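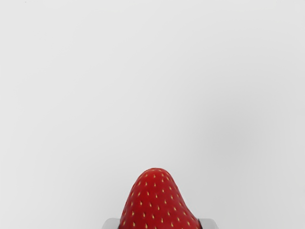

Good Manners for Robot Arms

Written for readers from 8 to 12 years
Jornine Learning Pages, July

You have rules at home. You wash your hands before eating, you don't run with scissors, and you ask before you take something from another person's room. Robots have rules too. Some of them are written in thick books for engineers, and some are just good habits which people in a workshop have agreed on.

A robot doesn't know that it should be polite. It does what its program and its machine parts let it do. So the rules are really for the people who build the robot, who write its programs and who work near it. On this page we look at one kind of robot, the arm, and at one job which sounds very easy: to put a strawberry in a bowl.

Rule one: try it in the computer first

Before a real arm moves near real people, many teams make a copy of it inside a computer. This is called a simulation. It is a bit like a video game, but the robot in it has the same joints as the real one, and the floor, the table and the fruit are drawn there too. If the pretend arm drops a pretend strawberry, there is nothing to wipe up. You press a key and start again.

At Fostlow, a small robot school where I help in the summer, the teacher is Crisóforo Arriaga. He has a number on the wall: 900. A new program must run 900 times in the simulation before he lets it move the real arm. One program last year stopped with a mistake at run 793, and the children who wrote it had to begin again from one. They were not happy! But they found the mistake, a minus sign in the wrong place, and they still talk about it.

The number 900 is only the rule of that school. Another place can choose another number, or can test in a different way.

Rule two: hold softly

A gripper is the robot's hand. Many grippers have two fingers which come together from the left and from the right. They can be strong enough to hold a heavy tool, and the same strength would make jam from a soft fruit. So there must be a limit for how hard the fingers may press.

You can try this with a friend. Pick up a strawberry with only your thumb and one finger. Close your eyes. How do you know when to stop pressing? Your skin tells you. A robot needs a sensor for this, or it needs a person who has decided the limit before.
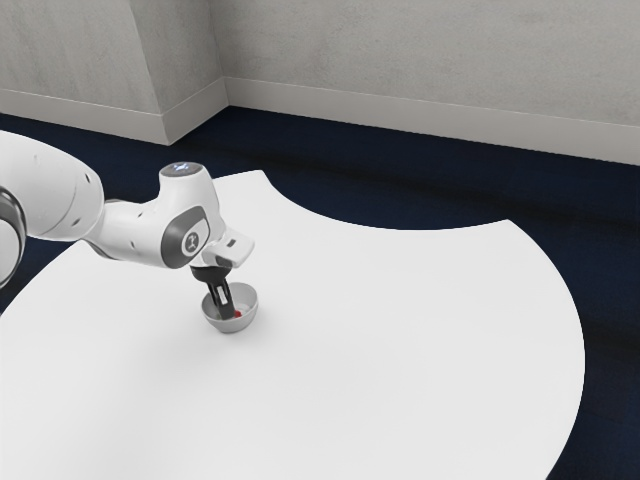
The limit should be written down with the job, so that the next person can find it. "Strawberry, soft grip" is a better note than "fruit", because an apple and a strawberry don't like the same hand.

Rule three: keep the table clear

Everything which the job doesn't need goes away. No pencils, no cups, no lunch box. An arm that follows a fixed program will go the same way every time, also if your cup is now standing there.

Clear means also clear of people. The space which the arm can reach has a name, the working space, and in many workshops it is marked on the floor with tape. When the arm is switched on, you stay behind the tape. Some arms are made to work close to people, and they stop when they touch something. You still ask an adult first.

Rule four: show what you are doing

A person standing near a robot should be able to see if it is on. Many robots have a light for this. But be careful – the colours don't mean the same thing on every robot. Blue on one machine can mean something different from blue on the next one. You must read the book that comes with it, or ask the person who knows. 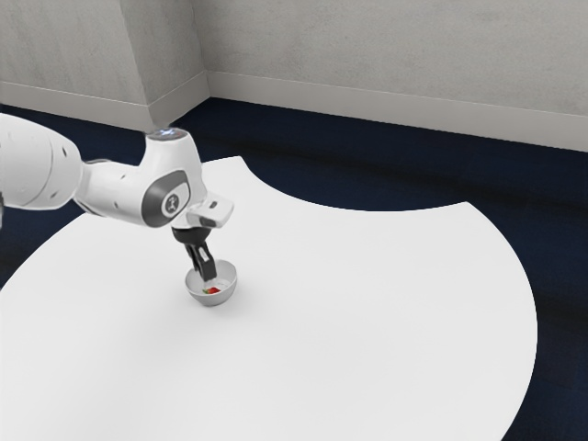

An arm which stands still is not always an arm which is off. It may be waiting for its next order, and it can start again without saying anything to you. Treat it as if it could move.

Rule five: somebody must be able to stop it

Real robot arms in workshops normally have a stop button, often big and red, in a place which you can reach quickly. At Fostlow the children practise this before they learn anything else. Mr Arriaga calls "Stop!" and the person at the button must press it. They do it 3 times at the start of each lesson.

After a stop, you don't start again at once. First you look at what happened, then you tell the others, and then one person says "clear" in a loud voice.

Words to know

Gripper: the hand of a robot.
Joint: a place where the arm can bend or turn, like your elbow. Many arms have 6 of them or more.
Sensor: a part which feels or sees something for the robot.
Simulation: a copy of the world made in a computer.
Working space: all the places which the arm can reach.

Something to do at home

Let a friend be the robot arm. The friend closes the eyes and does only what you say. Put a bowl and one strawberry on the kitchen table, and give orders until the fruit is in the bowl. Before you start, write your own rules on paper, and don't forget the word for stopping.

Text: Ezequiel Montes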